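Play Kitchen Lending: Frequently Asked Questions

What comes in a play kitchen set?
Each set has cookware, a few plates or bowls, and play food. Contents vary from box to box. The packing list inside the lid is the one to go by. The full collection now stands at 1,379 pieces, spread over 114 boxes.

Is everything toy-sized?
No. Some boxes mix toy food with other cookware, such as a frying pan, a slotted spatula, a colander and a small pot. Lay it all out on a table before you check it against the list. Small food pieces like the strawberry and the orange slice are easy to miss when they are under a plate.

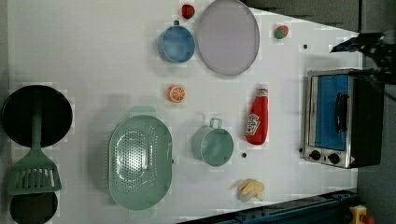
How long can I keep a set?
Three weeks. You can renew once by phone if no one is waiting. Sets are not renewed in August.

How do I clean the pieces?
Wipe them with a damp cloth and a little dish soap, then let them air dry. Please don't put anything in the dishwasher. Play bottles should not be soaked. Water gets in at the cap and is hard to get out.

Can children put water in the ketchup bottle?
Please don't. It is for pretend pouring only. The red bottle can be stood up or laid on its side. If the striped band near the neck starts to peel, leave it alone and tell us when you return the box.
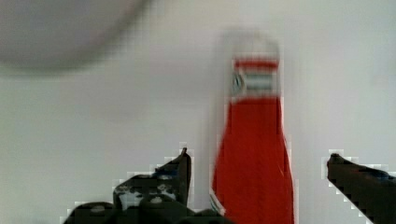 Trerkbridge Toy Library, Play Kitchen Desk

What if a piece is lost or broken?
Write it on the return slip. There is no charge for one piece of play food. For cookware we ask for the replacement cost, and Lindsay Treloar at the desk can tell you the price.

Can a preschool borrow more than one box?
Yes, up to 13 at a time with a group card. Ask for Sunee Kaewmanee.

Do you take donations?
We take play food and play dishes in good condition. We can't take glass or anything with a battery.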